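July, by the Vondgate floor team

Come work the tables with us!

I run the packing floor at Vondgate, and I'm looking for 2 people to join the handling crew on the early shift. We're 12 right now. Last winter we brought in the Tratov sorting arms, and the job has changed a lot – less lifting, a lot more showing. You hold a gripper in your hand, pick things up and set them down the way you've always done, and the arms learn from the recordings. I was pretty grumpy about it at first (I'd packed by hand for years and liked it), but my shoulders are very happy now.

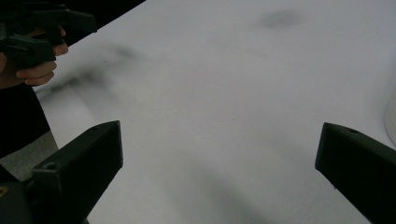 Hand-held grippers at one of our white tables.

You don't need any computer background. Patience helps, and so does being picky about how a thing gets put down. The crew got through 1,251 recordings in our best month, and the slow, careful ones were the ones the people at Sketus kept asking for more of.

What's changed for us? We sit more, we talk more, and we get a say in which jobs go to the arms next. The night shift is smaller than it was – those folks moved to days, and a few still miss the quiet. Ask me about it, I'll tell you straight.

Training takes some 2 weeks, fully paid. Shift starts at 6:30 a.m. To apply, leave a note at the Ojo desk by the front gate with your name and a good time to call.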